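Prulline Opens Repair Point for Household Textiles in Jodis District

2024-04-14 – Prulline, a family company which sells curtains, bed covers and table linen, has opened its second repair point. The new place is on Ağca Street in the Jodis district, in the former shop of a shoemaker. Customers can bring there their textiles for mending, also if they were bought from other companies.

In the first repair point, 2467 pieces were mended during the last year. Most of them were curtains with damaged hems and bed covers with broken zippers. "Many people told us they keep a torn curtain in the closet for years, as they do not know where to bring it," said Ertuğrul Öztürkmen, founder of Prulline. "We wish that they bring it to us."

Small repairs are made in up to 2 working days. For larger work, the customer receives a written price before the sewing starts. The space has 285 square feet and is managed by Wendell Baptiste, who worked before as a tailor for the theater company Gurus.

From November, the repair point will also offer evening classes in hand sewing for beginners. Places are limited and registration is made at the counter. Thread and needles are included in the class fee, but participants are asked to bring their own scissors.

Press questions can be sent to the Prulline office, attention of Mr. Öztürkmen.
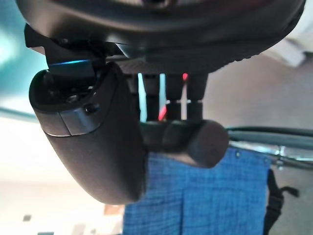
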